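April
By the Triller science desk

Steam! What is it and why is it so good at cooking?

Put a pan of water on to boil (with a grown-up). First nothing much. Then tiny bubbles on the bottom. Then big ones, all rushing up. At 100 degrees the water is boiling, and lots of it is turning into a gas. That gas is steam.

Now a strange bit. You can't see steam. Really! The white cloud over a kettle is tiny drops of water. The steam came out of the spout, met the cool air and turned back into drops. Look very close to the spout, from a safe distance, and there's a clear gap before the cloud starts. The gap is the real steam.

Steam takes up loads of room. One cup of water makes more than 1,000 cups of steam. All that pushing is why a saucepan lid rattles. It's also how the old steam trains went, but thats for another page.

So how does it cook things?

When water turns to steam it soaks up a lot of heat. Hidden heat, sort of. When the steam touches something cooler, like a carrot, it turns back into water and hands all the heat over. Straight into the carrot. Very quick.

It's why steam burns hurt so much. Hand over the heat to a carrot, fine. To your fingers, ouch. Always lift a lid away from you, and let an adult do it.

An oven can be 200 degrees and you can put your hand in the hot air for a second. Never try it with steam, even though its cooler. Dry air is slow at passing heat on.

Why are steamed buns so pale?
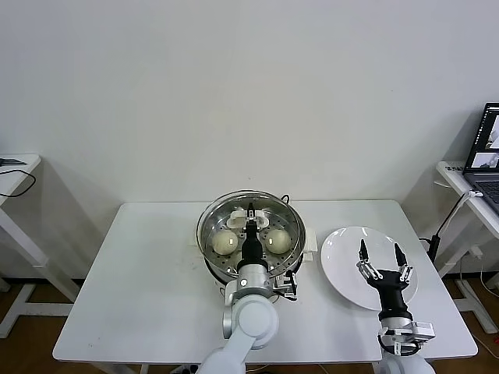
Bread in an oven goes brown as the outside dries out and gets really hot, well over 100 degrees. Steam in an ordinary pot doesn't get that hot, and it keeps the outside damp. No crust. Soft all over. The inside goes fluffy just like bread, with little gas bubbles made by the yeast, which is a tiny living thing that eats sugar.

The holes in a steaming rack let the steam come up from underneath. The food sits above the water, so it dosen't go soggy.

Try this: breathe on a cold window. Mist! Water in your breath was a gas, now it's drops. Same thing as the kettle cloud, only smaller. Wipe it off and do it again. Draw a face in it if you like.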